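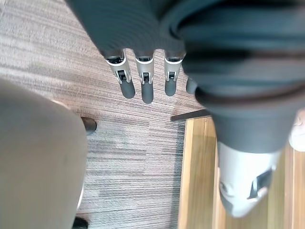 Carpet Questions – Ordering, Fitting and Care

Last updated: October

These are the questions we get most often at Vostano about carpet for homes and small offices. If yours isn't covered, call the store or stop by and ask at the sample desk.

Do you measure for free?

Yes, inside our normal delivery area. The measurer comes out, draws up the rooms and leaves you a copy of the plan. You can use that plan to get prices from other stores. Outside the delivery area there is a travel charge, which we take off the bill if you order from us.

Can I give you my own measurements?

For a price estimate, yes. Measure the longest and widest points of the room, including the doorway and any closets. Add stairs separately and tell us if they turn. We won't cut carpet for a fitted job from a customer's own numbers, but we will cut a loose piece or a remnant that way.

Why is the amount on my quote bigger than my room?

Carpet comes off a roll of fixed width. If your room is narrower than the roll, the strip left over is still part of what you buy. If your room is wider, we have to join two pieces, and the pile on both has to run the same way, so the second piece can't simply be turned around to save material. Patterned carpet needs extra on top of that so the pattern lines up at the seam. Ask the measurer to show you where the seams will fall. Sometimes moving one by a foot saves a fair amount of money, and sometimes it puts the seam right in the middle of a doorway, where you don't want it.

The leftover strips are yours. Tell the fitters before they load the truck if you want to keep them.

How long does an order take?

Stock carpet can usually be fitted within 2 weeks. Bisthorpe and Gidska are both stock lines. Sjöberg is made to order and takes longer, and the mill closes for part of the summer. We give you a date when the mill confirms, and we don't book fitters until the roll is in our warehouse.

Can I borrow samples?

You can take up to 3 at a time and keep them for a week. There's no deposit on the small squares. The large folder samples have a deposit, paid back when the folder comes in.

Look at samples flat on the floor, in the room, in the daytime and again with the lights on. Gray is the color people most often come back about. A gray that looks neutral in the store can go blue in a north-facing room or a little purple under warm bulbs.

Which way should stripes run?

Along the longer side of the room in most cases. On stairs and in hallways, run them in the direction you walk. Stripes show up walls that aren't square. If a wall is out by an inch or more from one end to the other, a stripe running next to it will make that plain, and there is nothing the fitter can do to hide it. A stripe meeting the wall at a right angle is more forgiving.

Narrow tone-on-tone stripes are easier to live with than wide ones in strong colors, and they hide vacuum tracks pretty well.

Loop or cut pile?

Loop pile wears better and shows fewer footprints. Cut pile is softer. If you have a cat or a dog that scratches at carpet, avoid loop – one pulled loop can run like a thread in a sweater. For bedrooms, almost everybody picks cut pile. For a home office with a rolling chair we suggest a low, tight loop and a chair mat.

Is wool worth the extra cost?

It depends on the room. Wool keeps its looks for a long time and doesn't hold static much. It costs more, it sheds at first, and moths will eat it under furniture that never gets moved. Nylon is the better choice for a busy family room. Polypropylene is fine for a rental or a basement, but it flattens under heavy furniture and doesn't spring back well. It can also be marked by heat from friction, so don't drag a heavy dresser across it.

Do I need new pad?

In nearly every case, yes. Old pad has already packed down where people walk, and the new carpet will follow those dips. If the pad is less than a few years old and in good shape, the measurer can take a look and tell you. Glued-down office carpet often has no pad at all.

Thicker pad isn't always better. Too much give puts strain on the backing and the seams, and some mills won't honor the warranty if the pad is over their limit. The limit for each line is printed on the back of the sample.

What do I have to do before the fitters come?

Clear the room of anything breakable, and empty bookcases and dressers. Take everything off closet floors. Unplug and disconnect electronics. The fitters will move beds, couches and empty cabinets if you ask for this when you book. They don't move pianos, pool tables, fish tanks or gun safes.

Keep pets in another part of the house. There will be open doors and tack strip on the floor.

Someone over 18 needs to be at the address when the crew arrives and again when they finish.

Will my doors still close?

Maybe not. If the new carpet and pad are higher than the old, doors can drag. Our fitters will take doors off and rehang them, but they don't trim them. We can give you the number of a carpenter. Metal doors and fire doors shouldn't be trimmed at all, so if your apartment has one, bring it up when we measure.

Do you take the old carpet away?

Yes, for a charge that's listed on the quote as a separate line. If you pull it up yourself, roll it, tape it and leave it somewhere dry, the charge is lower. Leave the tack strip in place unless it's rusted or rotten.

If there's old tile or black adhesive underneath, stop and don't scrape or sand it. It may contain asbestos and has to be tested first. We can't do that testing.

My new carpet smells. Is that normal?

A light smell for the first few days is normal, mostly from the backing and the pad. Open the windows and run a fan. If it's still strong after a couple of weeks, call us.

It's also shedding a lot.

Cut pile sheds loose fiber for the first weeks, wool most of all. Vacuum often and empty the bin often. It slows down. If you see whole tufts coming out, don't pull them. Trim them level with scissors and call us if it keeps happening in the same spot.

There's a ripple in the middle of the room.

Ripples can come up when the weather turns humid, and many of those go down again by themselves. One that stays through a dry spell needs to be restretched. We do this free of charge in the first year on anything we fitted. After that there's a fee.

How often should I vacuum?

Twice a week in rooms you use every day and once a week elsewhere. Hallways and the area inside the front door need more. Go slowly. For loop pile, and for thick wool, turn the beater bar off or use a suction head.

How do I get a stain out?

Blot first with a plain white cloth. Work from the outside in and don't rub. Then use cold water, a little at a time, and blot again. Most food and drink will come up with that if you get to it quickly. For what's left, mix a few drops of clear dish soap into a cup of water, try it in a closet first, and rinse with plain water afterward. Soap left in the pile will attract dirt, and you'll have a dark patch a month later where the stain used to be.

Don't use bleach. Don't use anything with an oxygen cleaner in it on wool.

For candle wax, let it harden, break off what you can, then lay a paper towel over it and use an iron on low heat. Keep the iron moving. Not on polypropylene, which can melt.

For pet accidents, use an enzyme cleaner from a pet store and follow the bottle. If it has gone through to the pad, surface cleaning won't fix the smell, and that piece of pad may have to be cut out.

How do I get rid of furniture dents?

Put an ice cube in the dent, let it melt, blot up the water and lift the pile with the edge of a spoon. You may have to do it twice. On wool, a bit of steam held well above the carpet works better.

Can a burn be fixed?

A small one, yes. The fitter cuts out the damaged part and sets in a plug from a leftover piece, which is a good reason to keep some. Without a leftover, we can take a plug from inside a closet. The patch will look cleaner than the carpet next to it for a while.

Do you sell carpet tiles?

Yes, for offices and basements. They're sold by the full box only. Buy one extra box and store it flat. Tiles from a later batch won't be an exact match. Rotate or swap the tiles under desk chairs once in a while. With striped tiles, check the arrows on the back before you stick any of them down – quarter-turned is a common look, but all one way needs every arrow pointing the same direction.

What if I need to cancel?

Stock carpet can be canceled at no cost until it's cut. Made-to-order carpet can't be canceled once the mill has started on it. To move a fitting date, give us two working days.

Who do I talk to about a problem with a fitted job?

Christos Kokkinos runs the fitting crews and handles all callbacks. Have your order number ready and, if you can, take a few photos in daylight with the lamp off. He is usually out at jobs in the morning, so after 3 p.m. is the best time to reach him by phone.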